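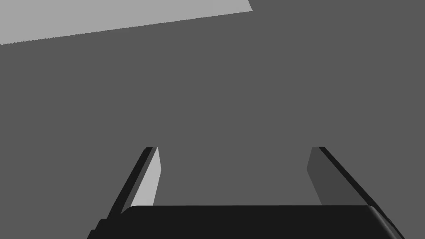 Chapter 7
When the Gripper Closes on Nothing

Learning objectives

After studying this chapter, the reader should be able to:
explain the difference between a commanded grip and a confirmed grip;
describe how a missed pick can become a safety matter;
read a simple fault log and place its entries in order;
state what a simulation can and cannot show about a grasp fault.

Key terms: missed pick, grip confirmation, hold state, false success, replay, restart check

7.1 Introduction

Most faults in automated handling are small. A part is set down a little out of place, a sensor reads late, or a finger wears down until it no longer meets its partner. Faults of this kind rarely stop a line for long, and they are often cleared without a written record. Over months the missing records become a problem of their own. A plant that does not write down its small faults has little to work from when a large one occurs.

This chapter deals with one small fault and the larger one that followed it. The small fault is the missed pick, in which a two-finger gripper is told to take hold of a part and comes away with nothing. The larger fault is the false success, in which the control program goes on as if the part were in hand.

A gripper has no knowledge of its load unless something measures it. Finger position, motor current and a simple contact switch are the usual means. Each can be fooled. A finger position check will pass if the expected width was entered wrongly. A current check will pass if the fingers jam against a fixture. For this reason the standard practice, treated in Section 7.4, is to require two independent signs of a grip before the arm is allowed to leave the pick point.
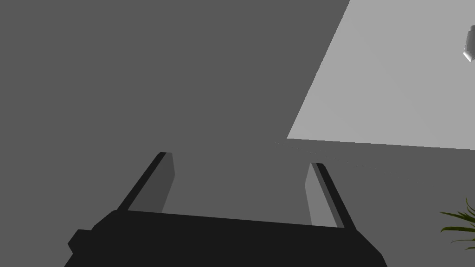
HELGATE, July

The Mesudell packing plant at Helgate ran a single arm at the end of its second line. The arm lifted filled cartridges from a tray and placed them in a test stand built by the Pintér company. Its program, Guleo, recorded a grip as good whenever the close command finished without an error. It made no other check.

The night shift had completed 2,481 cycles when the arm missed a cartridge. Guleo recorded a good grip. The arm traveled to the test stand with open space between its fingers, went through the motions of release, and signaled the stand to begin. The stand closed its clamp and brought its line up to a test pressure of 300 kPa. With no cartridge in place to seal the line, the hose came free and struck the inside of the guard.

The guard held, and there were no injuries. The line was down for 23 hours. Most of that time was spent on a question that a better log would have settled at once: whether the cartridge had never been picked up, or had been picked up and dropped on the way. The two cases call for different repairs. A part that is never gripped points to the tray, the approach or the finger setting. A part that is dropped points to grip force, finger wear or the speed of travel.

An operator on the earlier shift had cleared 2 missed picks by hand and restarted the arm each time. Neither was entered in the fault book. The plant's rules at that time asked for an entry only when a stop lasted longer than five minutes.

7.2 Replaying the Fault

Running the live arm again with the test line under pressure was ruled out. The plant turned instead to simulation, where the approach, the close command and the travel could be repeated without risk. The model was kept plain, with flat gray surfaces and simple lighting. Surface detail has no bearing on whether a finger reaches its commanded position, and a plain model is quicker to run and easier to check.
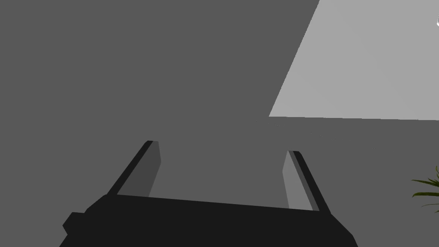

Figure 7.3 The simulated gripper with no part between its fingers.

A replay of this kind has limits, and the student should keep them in mind. It can show that a path is clear, or that a tray set slightly off its mark puts a part out of reach. It cannot show how a worn finger pad behaves, or how a cartridge slips when its surface is oily, unless those effects have been measured and added to the model. A replay that matches the log supports an explanation – it does not prove one.

The Mesudell investigation therefore kept two lists. The first held findings that came from the log and the hardware. The second held findings that came from the model alone. No item moved from the second list to the first until it had been confirmed on the real arm, with the test line isolated and locked out.

Section 7.3 sets out the entries from the Guleo log in the order in which they were written. Before reading it, the student should review the treatment of time stamps in Chapter 4, as two of the clocks at Helgate did not agree.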